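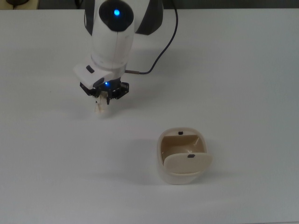 Student project report
By Merike Navickas
Supervisor: Valdis Grīnberga
Submitted 30th May

Reading habits of students who live in the Putley residence

1. Why I chose this topic

When I moved into the Putley residence in my first year, I noticed that many of my neighbors had books on their shelves but I almost never saw anyone reading in the common room. I started to ask myself when people read for their own pleasure, and if they do it at all during the semester. My supervisor suggested that I make the question smaller, so I decided to study only reading that is not required for any course. Comics, magazines and long articles on the phone were included. Messages and short posts were not.

2. The place and the people

Putley has 620 residents in two connected buildings. The older building has a small library on the ground floor, which is called Prasia by everyone, after the bookshop that gave the first shelves. It is open in the evening and works on trust: you take a book and write your room in the notebook. The newer building has no library, but there is a shelf for exchange near the laundry.

I invited residents by a paper notice in both entrances and by the residence mailing list. In the end 80 students filled in the questionnaire. I then asked 12 of them to have a longer conversation with me, and all of them agreed. I tried to choose people from both buildings and from different years of study, but first-year students are still too many in my group. They were the most willing to answer.

3. Method

The questionnaire had 20 questions. Most were simple choices, for example "When did you last finish a book that you chose yourself?" Three were open and left space for a few lines. I tested the first version with my roommate and her study group. They told me that the word "literature" made them feel judged, so I changed it to "books and other texts" everywhere.

The conversations took place in the kitchen on my floor or in Prasia. I wrote notes by hand and did not record sound. In one case I lost the second page of the notes, and I used only the part which I still had.

4. What I found

The strongest result was about time of day. Most people who read for pleasure do it in bed, shortly before sleep, and they stop when they feel guilty about their course reading. Several wrote that they read more on the train home than in a whole month at the residence. One student in the newer building wrote: "I bring the same novel back and forth every holiday. It has traveled more than me."

Students from the older building borrowed from Prasia more often, but they did not say that they read more. I expected a bigger difference between the buildings. It is possible that people take a book, keep it on the desk and return it unread — two persons in the conversations told me exactly this.

Paper was preferred over the screen by a clear majority, also among those who mostly read on the phone. The reason given most often was tired eyes. Language was another interesting point. Students who study in their second language said that they return to their first language for pleasure, and that such books are hard to find in Putley.

5. Problems

People who like reading are probably more ready to answer a questionnaire about reading. I also sent it in May, close to the exams, and some answers about "a normal week" may describe an exam week instead. If I did the work again, I would start earlier and ask the same people twice.

6. Suggestions

I would like the residence office to put one shelf in Prasia for books in other languages, and to move the exchange shelf away from the laundry, where several students complained about damp pages. Later opening hours were also requested, but I do not know who could stay there so late.

I thank my supervisor for patient corrections of the questionnaire, and all neighbors who gave me their time and sometimes also tea. The full list of questions is kept with the printed copy of this report in the department office.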